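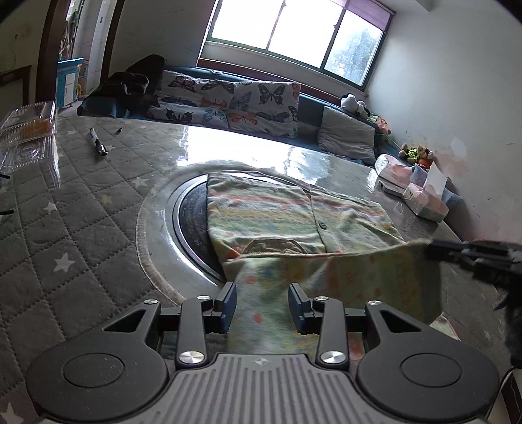
## 4. Placing and Lifting a Security Freeze

The steps in this section apply to account holders who have completed identity verification in the Grokari portal. A security freeze restricts access to your credit file. Most lenders will not approve a new application while a freeze is in place. Existing accounts are not affected.

### 4.1 Placing a freeze

1. Sign in to Grokari and select **File Controls** from the left menu.
2. Select **Security Freeze**, then **New Freeze**.
3. Confirm your legal name, date of birth, and current mailing address. If you have moved within the past 2 years, enter the previous address as well.
4. Choose a PIN of 9 digits. Do not use your Social Security number or any part of a telephone number.
5. Select **Submit**. The status line changes to *Pending*, then to *Active*.
6. Save or print the confirmation page.

**Note:** A freeze placed through Grokari covers only the files listed on the confirmation page. Files held elsewhere must be frozen separately.

**Caution:** The portal signs you out after 30 minutes without activity. Entries that have not been submitted are lost.

### 4.2 Lifting a freeze for a set period

1. Open **Security Freeze** and select the active entry.
2. Select **Temporary Lift**.
3. Enter the start and end dates. A lift may not run longer than 30 days.
4. Enter your PIN and select **Confirm**.

The freeze returns to *Active* at midnight on the end date. To end a lift early, select **Restore Now**.

If a lender tells you which agency it uses, lift the freeze on that file only.

### 4.3 Lost PIN

Select **Forgot PIN** on the sign-in page and answer the verification questions. After two failed attempts, the online form is locked and a written request is required. Include the following:

- a copy of a government-issued photo ID
- a utility bill or bank statement showing your current address
- Form 55, signed and dated

Address the request to Haris Kakakhel, Records Manager, Talpur Consumer Services. Send copies only. Original documents are not returned.

### 4.4 Accounts moved from Vurow

Freezes placed in Vurow before the August transfer appear in Grokari with the status *Imported*. They remain in effect, but the old PIN is not accepted for a temporary lift. Select **Set New PIN** and complete steps 4 through 6 of Section 4.1.

Section last revised Friday, June 5, 2020.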